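Search this blog Search

Vonia two-arm kit, second look

The Vonia kit arrived in August, and Vicente Troncoso and I have put 45 hours on it.
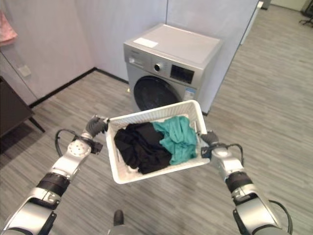
Carrying with both hands is the mode I bought it for. The controller treats the load as one rigid body and limits the force between the wrists. With a white plastic basket gripped by its left and right rims, the tilt matters more than the weight of the clothes inside. I set the limit at 23 N.
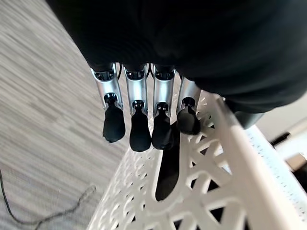

Lower settings let the rim creep. The Valtenen driver logs this as error 802, with no further detail.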